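Why does my render come out so flat and plasticky?

Posted by Stella Bakilana
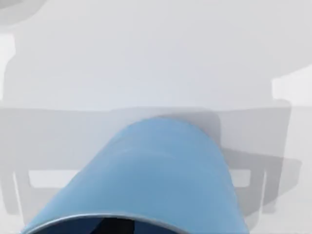 Blue shape in front of the gray band.

I've been learning Trilano for a month and everything I make looks like bath toys. This took 538 samples and my laptop sounded like a leaf blower. More samples?

Idrisa Okoth
No. Samples clean up noise, and you don't have a noise problem, you have a lighting problem. Turn off the default sky light, add one small lamp off to the side, and break up the roughness with a faint texture. I once went to 2778 and got a very crisp bath toy.

Natanael Evangelista
buy a better laptop

Syahrul Lubis
Seconding the lamp. Also check your color settings, mine had reset after the July update.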